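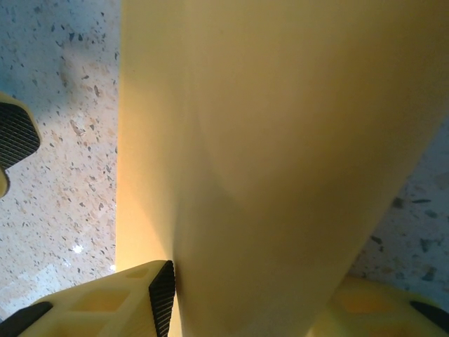 Wrist cam view, all pale yellow fingers and black pads. Hello from the gripper end of things!

Right, new thread, as promised. I've been building a robot arm at the Udemwood workshop since August and I've got enough to show now that I can stop being vague about it. The arm is called Pallano. It has a name because the motor controller asked for one during setup and I panicked.

The fingers are the bit I'm proudest of. The one at bottom left has the open lattice, with a grid of ribs and cut-outs across the top face. My first fingers were solid and far too heavy, and the wrist drooped every time I asked it to reach. Lattice ones went on and the droop went away (mostly, there's still a bit at full stretch).

Pads next, because I've spent an embarrassing share of my winter on pads. Two patterns so far. There's a crosshatched diamond one, which you can see at upper left, and a ribbed one with close horizontal ridges, that's the tall strip on the lattice finger. I love the look of the diamonds. The ribs grip better on smooth things. I'm not ready to choose!

Someone in the Cundalberg group asked how I'm testing them. Very simply: pick up, lift, hold, put down, do it again. The last proper run was 100 lifts with the ribbed pads and it managed 94. I did a little lap of the bench.

The six it dropped were all the same kind of drop, too. The fingers closed a touch early, caught the thing low down and it slid out sideways. So that's a timing problem and the pads can be left in peace for a week.

About the camera. It's tiny and it lives at the wrist, looking down the fingers, and I'd put off fitting it for ages because of the cable. Wish I'd done it sooner. From the side you think the grip is lovely and square, then you look from the wrist and one finger is miles away from where you thought it was.

Downside of that view: pale yellow fingers, big pale yellow thing, everything the same shade of custard. The black pads are what my eye goes to and I suspect the software will feel the same. I've got it finding edges at the moment and it's very keen on pads.

It's also very keen on the speckles. All those little dark and rusty flecks in the surface! Every one is an edge if you set the threshold low enough. I had it cheerfully tracking a single fleck for a whole evening before I twigged.

Light matters more than I expected as well. With it coming mostly from the left you get a nice warm strip down one side and the right-hand finger goes dim and soft. I've ordered a second little lamp and I'm going to try it on the other side with a bit of baking paper over the front.

For the people asking about parts: the servos are from Sukprasert, the plain ones, and they've been great. Noisy, but great. The controller board is second-hand. The whole lot has come to almost 300 quid, spread out over months, and a fair slice of that was me buying the wrong bearings.

I'm on version 4 of the finger mounts now. Version 3 cracked at the screw hole, same place every time, so I made the corner rounder and moved the hole in a bit. Holding up so far.

Will I share the files? Yes! Once the mounts have survived a few more runs. I don't want anyone printing the cracky ones.

Next job is the closing timing, then the lamp, then another long run with the diamond pads so I can compare them fairly. If you've done anything with soft pads on a small gripper, please tell me what you used and how long it lasted. I'm at the bench most evenings and I will read every reply.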